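Walk-round checklist, Stultholm building, ground floor and stairs
September 9, 2023
Checked by: Finbarr Tierney
Read over by: Friederike Fröhlich

Marks used: **OK**, **Fix**, **Ask**. I have stopped using "Acceptable", which last time covered everything from perfect to on fire.

## 1. Way out

- [x] Front doors open outwards with one push. **OK**
- [ ] Back door opens without a key. **Fix.** The key is on a hook beside it. I'm told everyone knows this. I asked two people and one of them didn't.
- [x] Stairs clear, top to bottom. **OK**, though they are always clear on the day I come. I'd like Rupert Baumgartner to look on a day when I haven't sent an email first.
- [ ] Exit sign over the side passage lit. **Fix.** Reported in May. The answer then was "bulb on order".

## 2. Fire things

- [x] Extinguishers on their brackets, pins in, needles in the green. **OK**
- [ ] Service labels in date. **Ask.** The one by the kitchen has a new label stuck over an old one. Komov say this is normal. I'd like to see their job sheet before I believe it.
- [ ] Alarm test book filled in weekly. **Ask.** It is filled in, every line in the same pen and the same slant. Cúc Lâm will do the next 8 tests and sign each one on the day.
- [x] Doors close on their own from half open. **OK**, all but the store door, which needs a shove. So **Fix** for that one.

## 3. Kitchen and toilets

- [ ] Hot tap temperature labelled. **Fix.** Label says "Caution", and leaves it there.
- [x] First aid box stocked. **OK.** Plasters in date, eye wash in date, scissors present for once.
- [ ] Kettle and toaster tested. **Ask.** Stickers say passed. The toaster's flex has tape on it, and I don't see how both can be right. Out of use until Nga Lã has had it looked at.

## 4. Rooms and storage

- [x] Nothing stored against heaters. **OK**
- [ ] Shelves in the store marked with a load limit. **Fix.** The Cleltmont shelving came with a plate saying 80 kg a shelf. The plate is in a drawer.
- [ ] Tall or leaning items made safe. **Ask.** "It's never fallen" was the reply, which I've written down as given. Anything flat and heavy gets fixed to the wall or laid down.

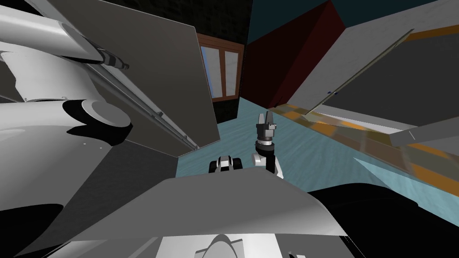 ## 5. Paperwork

- [ ] Risk assessment reviewed. **Fix.** The cover has a new date. The pages inside still name a cleaning firm we dropped.
- [x] Insurance notice on the wall. **OK**
- [ ] Contractors signed in and out. **Ask.** Đồng had people in for the gutters. They signed in. By the book, they are still here.

## To be done within 28 days

1. Back door lock changed to a thumb turn (Rupert)
2. Side passage sign working, and I want to see it lit (Rupert)
3. Job sheet from Komov (Friederike)
4. Load plates up in the store (Nga)
5. Toaster mended or binned (Nga)

Please don't tick these off on my copy. Send me a note and I'll come and look.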